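Fatton Cup (cricket)

The Fatton Cup is a limited-overs cricket competition for amateur clubs, played each summer at the Jurstead ground. Matches are of 40 overs a side. Each bowler may deliver no more than eight overs, and a side must use at least five bowlers.

Format

Clubs are drawn into two groups. Each plays every other club in its group once, with two points for a win and one for a tie or an abandoned match. Clubs level on points are separated by net run rate. The top two in each group go through to the semi-finals. The draw is made in March.

Play is divided by a tea interval of 30 minutes between innings, which the umpires may shorten after rain.
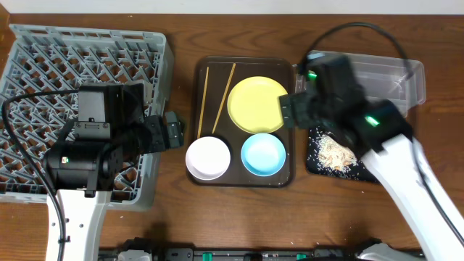
Records

The highest individual score is 153, made by Emiliano Sarmiento for Herrero against Weltidura. He batted through the innings, and the last 80 of his runs came in a stand for the fifth wicket. Herrero closed on 300 for 6 and won by 10 runs. No other side has reached 300 in the competition. Weltidura's reply remains the highest total by a losing side.

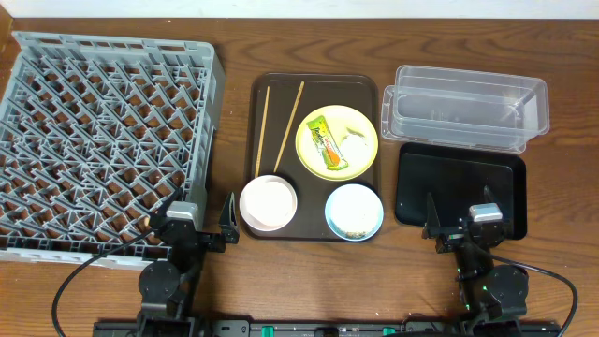

The Jurstead ground has a square running north to south, with a short boundary on the pavilion side. The pitch is slow early in the season and takes spin from July onwards. Two changing rooms and a scorers' room occupy the lower floor of the pavilion, and teas are served upstairs. Under the ground rules the home club clears the tables after the interval. Leftover food is scraped off and crockery is stacked for washing in square racks with criss-cross dividers, like the grey plastic one on the left of the photograph. The roller and covers are kept in a shed behind the sightscreen at the northern end.

The final is next due to be played on Fri 9 August, with the following day held in reserve.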